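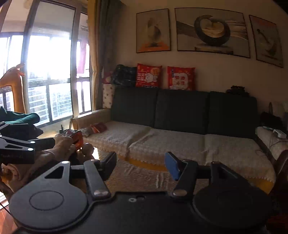
What do you get for the money with the Arard starter kit?
Two hand-held grippers, a set of spare finger pads, a charger and a year of the Edum upload service, all for 400 pounds plus postage.

Hello all,

I've put that at the top as it's what most of you wrote to me off-list about, and I got tired of typing it out. The rest is my longer answer to the message from Saturday, which I've quoted in bits below so you don't have to dig back through the archive.

> Has anybody on the list got hold of the Arard kit yet? The Edum
> shop page says it's "ready for home use" but I can't find a single
> review from a person who isn't selling it. I've got 500 put aside
> for this and I don't want to blow it on something that ends up in
> the loft with the Sarberg arm.

Well, I've got one! It came at the start of October and I've been at it most evenings and a fair chunk of both weekends, mainly in the living room with the coffee table shoved out of the way. So I'm a person who isn't selling it, though I did get a discount code from the Jemal newsletter (it knocked 32 pounds off and I think it has expired now, sorry).

> First question, how fiddly are they to hold? My hands are on the
> small side and the Sarberg handle nearly finished me off.

Much easier than the Sarberg, and I say that as somebody who also moaned about the Sarberg on here at great length. You squeeze and the two arms come together, let go and they spring apart, and after an evening you stop thinking about it. My wrist did ache after the first long go. I was gripping far too hard, and once I loosened up it was fine. My other half has smaller hands than me and managed perfectly well with the socks, which is more than I can say for her patience with the app.

The pivots were stiff out of the box on one of mine and free as you like on the other. A few days of use sorted it out — I didn't oil anything and the booklet tells you not to.

> Second, are the finger pads any good? The photos on the shop page
> look like plain hard plastic to me.

You do get the blue foam facing, and it makes a big difference with anything slippery. Packets, wrapped sweets, that sort of thing. With cloth I'm less sure. A tea towel is fine, a fringe or anything with lace on it is a pain, the pads catch on the holes and then you're standing there like a cat with its claw in a jumper. The foam is stuck on with a pre-glued back and I've had one corner lift already. A spare set comes in the box, so it's no great drama, but I'd want to know what replacements cost after that and Edum haven't answered my email.

> Third, do you really need both? They'll sell you a single for less
> and I only have the one table to clear.

I'd get both if you can stretch to it. I started with one, to keep things simple, and spent the whole time wanting to hold the bag open with my other hand, and of course the moment your bare hand does half the job the recording isn't much use for teaching a two-armed machine anything. With a pair you do it properly from the start. If you've only got a one-armed robot at the other end then fair enough, buy the single and save your pennies.

> And lastly, does the tracking work in a normal room? Mine is full
> of junk and gets the sun all afternoon.

This is where I have to be a bit less cheerful. Those white dots on the arms are what the software uses to work out how far open the fingers are, and it does well enough in the evening with the lamps on. In strong sunlight I've had more trouble. I recorded eight goes one bright morning at tidying sofa bits into a bag, and three were thrown out by the checker with a "markers lost" message. Drew the curtain, tried again, and they all went through. So it copes, but you may find yourself shuffling round the room to suit the weather.

Clutter doesn't seem to bother it at all, I'm pleased to say. If anything the Edum people ask for busy rooms with lots of ordinary stuff about, so don't go hoovering on their account!

A few other things while I remember them:

The battery life is poor. I get an hour if I'm lucky and the booklet says two.

The app wants a name for every task before it lets you start, and it won't remember the last one. You will end up with a great many called "tidy" and then "tidy2" and so on. I've put this on the Jemal forum as a wish and so has half of the membership by the look of it.

Uploading is slow in the evenings. I leave mine going overnight now. There's some 500 megabytes in a decent session, so if you're on a capped line do have a think first.

Returns are 14 days and they want the original box, so don't let anybody put it in the recycling. (Mine went in the recycling.)

Would I buy it again? At the discounted price, yes, I think so. At the full price I'd have a good long look at what the next version is meant to fix, and the battery would be top of my list. If anyone near enough to meet up fancies trying mine before spending anything, write to me off-list and we'll sort out an afternoon. Bring your own power bank.

Has anyone managed to get the recordings into the Sarberg software, by the way? I can export them but it rejects the file each time with an error that just says "format", and I've run out of things to try.

Cheers for now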